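April 1, 2021

So I finally got to spend a day teaching the robot at Tolentino, and my arms are toast!

Quick catch-up if you missed my last post: we're showing Piltis how to move bins by doing the job ourselves first, by hand, with a camera up at head height. Then Kiều Hầu takes over on the remote controls and drives the arms through the same moves, slowly, while I stand there going "left, left, no, your other left." My target was 50 bin carries before lunch. Nives Greco wanted 100 (she wasn't the one carrying them, I'd like to point out).

The thing I got wrong all morning was my grip. I kept grabbing the bin any old way, because that's how people pick stuff up, right? But Nives wants both hands on the rim, one on each side, every single time, and she wants me to hold it a second before I put it down. We threw out 10 of my early tries because I was rushing. Ouch.

The remote part is harder than it looks, by the way. I had a go and dropped the bin 3 times. Kiều makes it look like a video game.

More in May, when we start on bins with stuff packed in them.
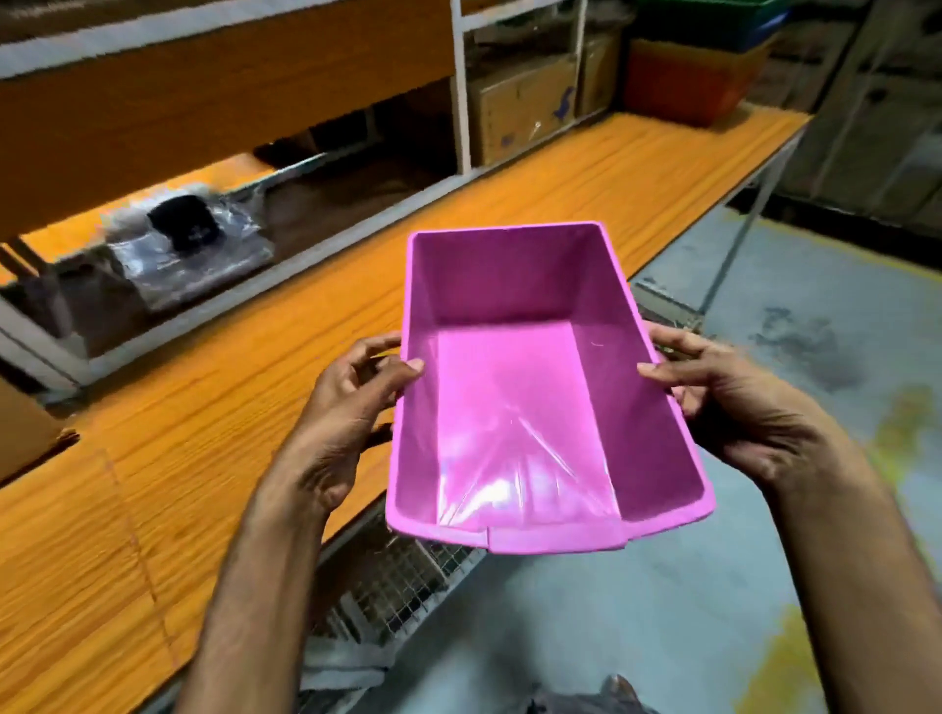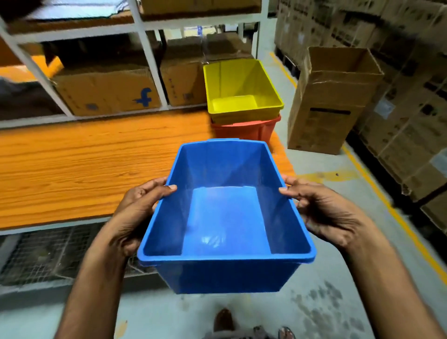
Bin carries at the long bench: pink first, then blue, both hands on the rim.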